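4. The Ranadus Scene Kit Under Test

4.1 Household rooms and loose objects 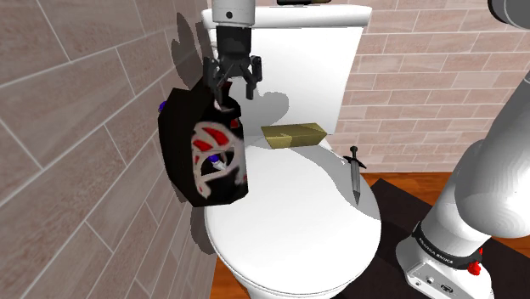

Figure 2. Bathroom scene from the Ranadus kit. The gripper holds a black bag with a red and white pattern above the toilet; a small cardboard box and a dagger lie on the seat.

The Ranadus kit is sold by Lirnell as a ready set of simulated rooms for arm manipulation. A buyer receives the rooms, an object library and a placement tool which puts the objects on a chosen support surface. We tested the release of February, with the default settings and without help from the seller. The kitchen and the office of the same kit are treated in Section 4.2. In the present section we look only at the bathroom, because it was the room where our own planner had the most trouble.

The placement tool does not ask if an object belongs in a room. It asks only if the object fits on the surface and does not touch another one. For this reason the combinations can be strange for a human eye, as with the dagger in Figure 2. We consider this a useful property of the product. A policy which has learned that only certain things are found in a bathroom will be weak when it meets something else, and the buyer can switch on a filter by room type if he prefers more ordinary scenes. We left the filter off in all trials.

The bag was the most difficult object of this room. In the library it is listed as a soft body, but the kit offers 2 models for it: a full cloth model, and a simpler one where only the upper part can bend. With the full model, the simulation became slow on our machine and we could not finish the planned number of trials in one night. With the simpler model we completed 500 trials. The grasp is taken at the top edge, as the figure shows, and the bag hangs down from the fingers. When the arm moves fast the bag swings, and the swing continues for some time after the arm has stopped. The documentation recommends a waiting period before release, but it gives no value. We used 13 simulation steps, a number found by trial.

Of the failures, 52 were caused by contact between the bag and another object during transport. In most of these cases the planner had treated the bag as a rigid box of the size measured before lifting, and the real lower edge was below this box. Amegashie, the second kit in our comparison, updates the size of a held object at every step and had fewer failures of this type, although its rooms are visually much poorer. The Kikmont kit does not include soft objects and was left out of this part of the study.

Shadows deserve a short remark. In the Ranadus rooms the light comes from above, and the gripper and its load throw clear shadows on the white surfaces under them. Our segmentation network twice marked such a shadow as a part of the bag — a mistake we had seen before with a real camera. It speaks for the rendering that the same error appears. The seller provides a switch for softer light, but the effect of this switch on the segmentation was small and we do not report it separately.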